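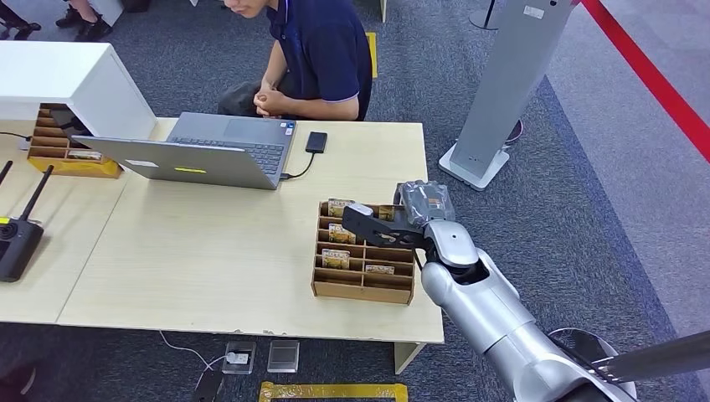
Module 4: Working Alongside Robot Arms
Handout 3. Rules for shared benches and public demonstrations

1. Purpose

This handout sets out the rules that students are expected to know before the supervised session in December. It should be read together with Handout 2, which covers risk assessment. The written test draws on both.

2. The working area

2.1 Every arm has a reach, and the working area is taken to be the whole of that reach, including places the task does not normally use. Where the public may be present, it must be closed off by a rope or fixed barrier.

2.2 Tape on the floor marks a limit for trained people. It is not accepted as a barrier for visitors.

2.3 A person may sit at the same table as a working arm only if the risk assessment names that seat. The person seated there must have completed the induction and must be able to reach a stop control without leaning across the table.

2.4 Mains and network cables should be taken to the nearest floor outlet by the shortest safe path. A cable that crosses a walking route must be covered. Laptops and routers may stand on the table, provided that their leads do not enter the path of the arm.

3. The gripper and the load

3.1 Two-finger grippers present a crushing hazard even at low force. Fingers must not be placed between the jaws, or between the jaws and a tray, while the arm is powered.

3.2 Light items such as printed cards are suitable for first exercises. Trays with thin dividers should be checked before each session, as a bent divider shifts the position of the slot and may catch the gripper.

3.3 A dropped item is left where it falls until the operator has stopped the arm and said so aloud.

4. Speed

In the course laboratory the Mösli controller is limited to 18 per cent of full speed for teaching and 50 per cent for demonstrations by staff. Students may not change either setting. A request for a higher speed is made on Form 159 and is considered only with a revised risk assessment.

5. Stopping and restarting

The operator on duty has no other task. Anyone present may call a stop, and no reason need be given at the time. Before a restart the operator shall check that the area is clear, that the tray is in its marked position, and that the correct program is loaded in Cisus. The stop is then entered in the session log.

6. Preparation for the session

Students should read page 51 of the course reader and bring a completed area plan for one bench. The plan should show the reach of the arm, all seats, the barrier line and the route of each cable. Plans may be drawn by hand. Work submitted without a barrier line will be returned unmarked.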